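From: Fakard lab account
To: hosov-users
Date: 3 July 2021
Subject: Re: [hosov-users] Segmentation merges blocks that touch the bin wall

On the Pavlović setup, you wrote:

> We moved from the April release to current head and the picker now skips
> blocks that lean on a side wall. The mask for the block and the mask for
> the wall come back as one segment, so the size filter throws it out. Flat
> blocks are fine. Is there a setting for this, or do we need to retrain?
> Also the planner log is full of "no approach found" and I can't tell if
> that is the same problem.

No need to retrain. Two separate things are going on.

The first is the plane removal step. In April it ran once per bin surface, using the bin model from the config file. Current head fits planes from the depth image and stops after the largest 2. With a sloped bin you get the floor and one wall, and whatever leans on the other walls stays attached to them. Set max_planes back to 0 and give it the bin model again:

 bin_model: bins/lullau_sloped.yaml
 max_planes: 0
 plane_margin_mm: 3

I reran our saved depth images with those settings. Out of 1,496 images, 372 had at least one merged segment before the change. I still have to go through the results by hand, so I won't quote a number for after.

The second is the planner. "No approach found" is what it prints when every grasp candidate puts a finger bracket inside the collision margin of a wall. A steep block in a corner will do that even with a perfect mask. You can let it try tilted approaches with allow_tilt: true, but check your cable slack first. Ours runs along the outside of the arm and the planner knows nothing about it.

Our bin is the same shape as yours, and the top left corner is the sort of case I mean:

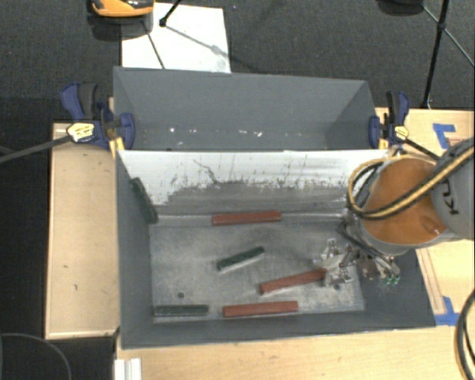

Three red and three dark green blocks, one green block leaning on the left side wall.

For that block I would expect the mask to come out right with the bin model loaded, and the planner to reject it unless tilt is on. If you see anything else, please send the depth image and the planner log together. The color image alone doesn't help much.

One more thing if you use the Lullau file: the wall angles in it are measured from the floor. Older files measured from vertical, and the loader does not warn you if you mix them up.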